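Drosbridge, 9/25/26

FOR IMMEDIATE RELEASE

Drosbridge mending firm asks the town to bring out its bad jumpers

Szewczyk Knitwear Repair, which has been darning other people's elbows from the same upstairs room in Drosbridge for ten years, will hold an open day for knitwear next month. Visitors may bring any knitted thing they own, however sorry it looks, and get a straight opinion on whether it can be saved.

The firm took in 606 pieces last year. Jumpers made up the bulk of it, followed by scarves, and then by a category the order book lists simply as "was a cardigan". Over 50 had been through a hot wash that the owner was quite sure somebody else had put on.

Most knitwear arrives in a knot. It has been pulled out of a bag, or from under a bed, and it sits in a twisted heap until a mender has the patience to find the neck. Fine ribbing is the worst for this, as it clings to itself and hides its holes in the folds. The firm would like it known that ironing a jumper before handing it over earns no discount.

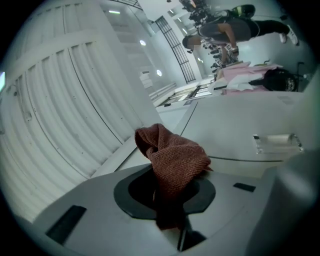
Can a jumper with moth holes be brought in alongside other people's clothes?

Seal it in a bag first and say so at the door, and it will be kept apart and frozen before anyone works on it.

Small holes will be mended on the day where there is time. Larger jobs will be booked in and sent on to the firm's second workroom in Ernness, where the good lamps are. Yarn will be matched as closely as stock allows. Rust, brown and grey are well covered. Owners of anything in lime green are asked to arrive with low hopes or their own wool.

A simple darn costs 10 pounds. Advice is free, including the advice to turn it into a cushion.

The day is supported by Imer Yarns, which is giving 53 balls of wool to be used up on visitors' repairs. Needles are provided. Tea is not, after last time.

Opening hours and booking forms are available from the Szewczyk workroom in Drosbridge.

ENDS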